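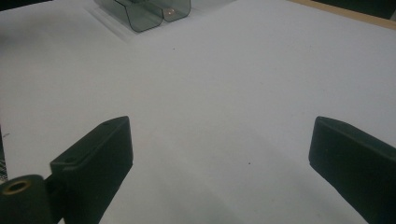

A clear table and a box with compartments

Liliana Negri repairs and resells costume jewelry from the back room of her shop in Fatley. Most of her day goes into sorting. She buys mixed lots by the bag, and a bag can hold 1,000 pieces.

"The sorting is the job," she says. "The repairs are quick once I know what I have."

She has done it for 17 years. At first she sorted into teacups and jar lids, on a brown desk where small things disappeared. Then she switched to a white top.

"I wanted to see a jump ring when I dropped it," she says. "On the old desk I'd find them in October when I moved the lamp."

Her storage is see-through for the same reason. She tried labels, but the stock changes too often and the labels were wrong within a week. Now she looks through the side and picks up the box she needs.

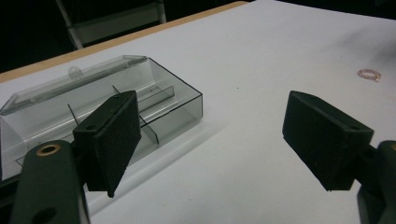
Wanda Wojcik prefers drawers, and says a box on the table only gets knocked over. The two have shared the room for most of that time and have not settled it.

"Wanda's drawers are very tidy," Negri says. "She also opens six of them to find one clasp."

Her own routine starts at eight in the morning. Rings come out of the bag first, then earrings, then anything with a chain. Chains go last — they tangle whatever they touch. Pieces she can't place stay on the far side of the table until lunch. If she still doesn't know by then, they go back in the bag.

How big does the table need to be? She says people always buy one that's too small. Hers is 180 centimeters long, and she had looked at one that was 120.

"You need somewhere to put a thing down that isn't a pile," she says. "I wipe it at night and I don't leave cups on it. Wanda does." 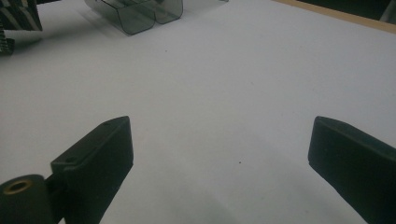 The white worktop at Fatley.

Negri is halfway through a lot from an estate sale in Plonton, mostly brooches. She expects to finish it before the next bag arrives.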